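Skodham - Artificial Flower Rental Stock
Progress report to Astard, second period
Prepared by Harpreet Sawatzky
4th July

Where we are

You asked for a shorter report this time, so I have left out the history of the silk flower trade. Those who miss it can find it in the last one, pages four through nine.

The work you are paying for is the sorting and repair of the flower stock that came to us when Neagu closed its event rental side. When I last wrote, the stock was in the boxes it arrived in, and we had opened enough of them to know that "roses, assorted" on a label was more of a mood than a description. All of the boxes are now open. The roses and hydrangeas are out, checked against the old list, and mostly where they should be. The peonies are a separate conversation, which I will get to when I can't put it off any longer.

The list promised 117 red roses in rentable condition. We would put it at some 100, and that is being kind to a few of them. The shortfall is mostly bent stems and blooms that have been stored under something heavy. I have asked Neagu what the something heavy was. They are looking into it.

How the sorting works now

We gave up on sorting straight from the boxes. Flowers go on the white table a few at a time and leave it in trays and baskets, red in one and blue in another. It sounds obvious written down. It took us most of the spring to arrive at it, and I would like that reflected in somebody's opinion of us.

The hydrangeas are the pale blue ones you liked at the first meeting. They shed, and a petal that comes off goes into the petal jar, to be glued back on in December when things are quiet. The roses hold on to their petals but are careless with their leaves, so every detached sprig is kept and matched to a bare stem later. Long stems have been the slow part, as they tangle in the tray and have to be drawn out one by one.

Blue hydrangeas and red roses on the sorting table 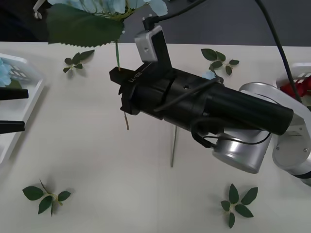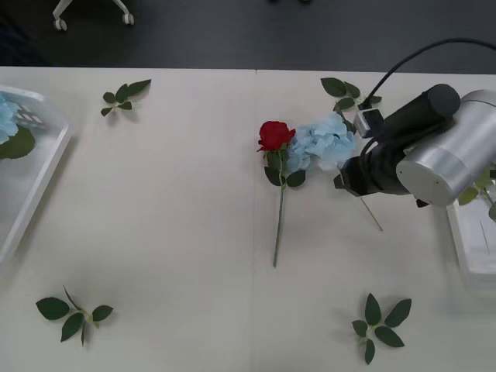
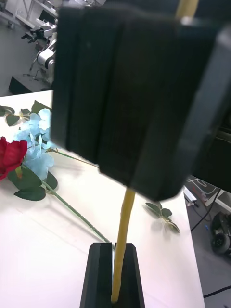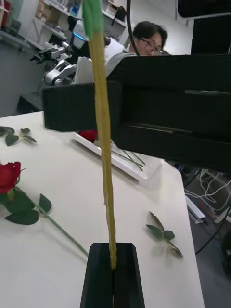 The baskets were the cheapest thing in the budget and have done more good than anything else in it. We bought the slotted kind so the flowers could air, having noticed that the old boxes smelled like a church basement. The smell is mostly gone. A few of the hydrangeas still have it if you put your nose right in, and we are trusting that wedding guests won't.

What got finished

The roses are graded. Good ones go to the front of the shelf, passable ones to the back, where they will be used for the far side of arches and for tables near the kitchen. The rest are kept for parts, mainly leaves.

The hydrangeas are graded too, with a much smaller parts pile. Whoever made them did a decent job on everything except the glue.

The new catalog cards are written and printed. The first print run called the hydrangeas "hydrangers" throughout. The second run does not. You will see both on the invoice.

What did not

The peonies. There are 2 boxes of them, and the color can only be called a former pink. Dyeing them was in the plan. We tried one, and it came out the shade of a canned ham. I would rather not spend more of your money repeating the experiment, so I am asking to move what is left on the dye line over to replacement rose stems. It is a small amount and would cover most of the bent ones.

The shelving is also late. Dremia delivered the uprights on time and the shelves to a different address, where I understand they were very well received. The right ones are promised. In the meantime the finished flowers are living in the hallway in their baskets, and anyone visiting should walk down the left-hand side.

Money

We are within budget overall. Glue is over. Floral tape is over by less. Transport is well under, mostly on account of my brother-in-law's van, for which he has asked only for gas and to be mentioned in this report. Consider him mentioned.

The detailed sheet is attached. The line marked "sundry" on the second page is coffee, and I have decided to be open about it.

Next period

We will get the shelves up, move the baskets out of the hallway, and start on the greenery, which is 3 boxes of ivy that appear to have been packed by throwing. Then come the trial rentals. Two local halls have asked for table pieces in red and blue, and a third wants to see the peonies. I have told them the peonies are resting.

I need two things from you before then: a yes or no on the dye money, and the name of whoever at Astard now signs for stem orders. The last form came back with a note saying it had gone to the wrong floor.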